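Home | News | Research | Sites | Contact

Two-arm work halted at Onthorpe after gripper fault

August — by Idalina Prata
2 min read

Truseo has suspended two-arm handling trials at its Onthorpe workshop after a gripper failed to release a part when commanded to do so. There were no injuries.

The fault occurred at 11.05 during a series of 2000 handling cycles. According to the incident report, the right gripper stayed closed while its arm began to withdraw, and the part was dragged 19 cm before the operator, Sang-wook Ma, pressed the emergency stop. The cell was isolated within three minutes.

Work in the cell uses two arms with red-tipped fingers, which handle small flat parts on a shared white table.
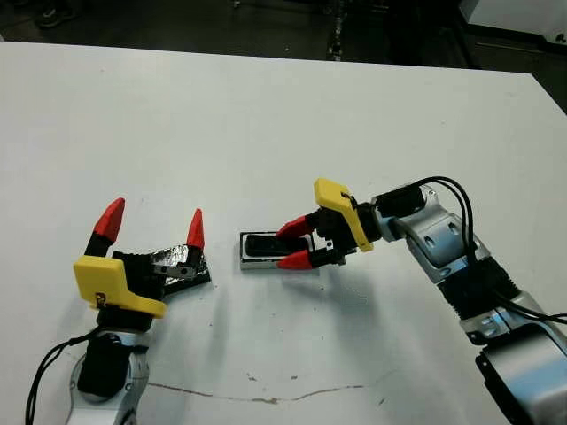
Cause and next steps

An initial inspection found that the controller had recorded the gripper as open when it was still closed. Graça Rebelo, head of safety, said the arm should not have been able to move on that signal alone. "We are treating this as a failure of the interlock — the gripper itself is a secondary matter," she said.

The same software is in use at the Dendness site, where trials have also been paused. Staff at both sites are asked to keep the cells locked off until a revised procedure is issued. Questions should be sent to Gonçalo Aguiar.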